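We use cookies to remember your settings. Accept | Decline

Interior Finishing, handout 4: Open shelving
Revised 18/03/2026

Read the Vollow notes before the practical. Clear a shelf from the top down — wipe the ledge first, then the cubbies. Allow 100 mm between items.
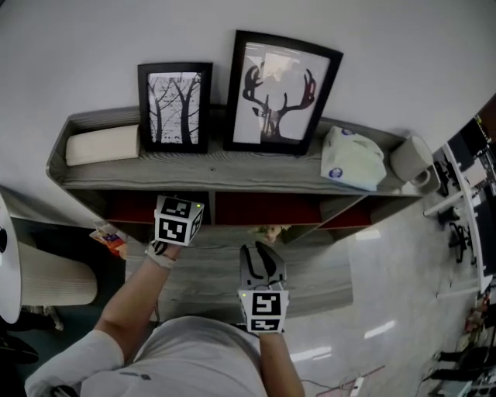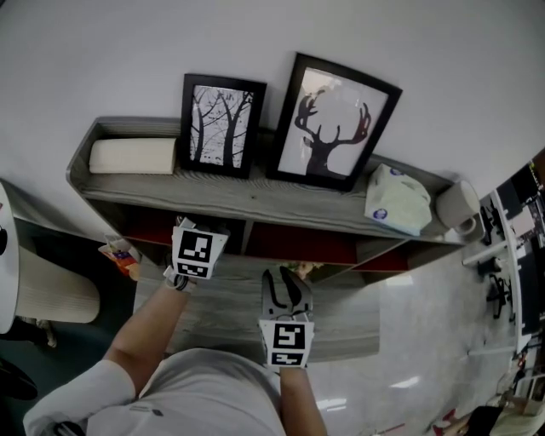
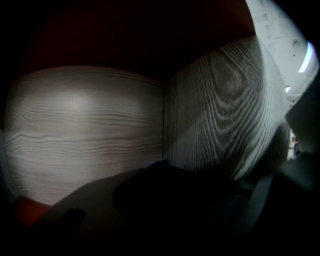
Grain direction is set when the panels are cut, so check it before you order. Where two panels meet at a seam, one may run lengthwise and the other show arched rings, as in the last picture. Mark both on your Dimberg sheet.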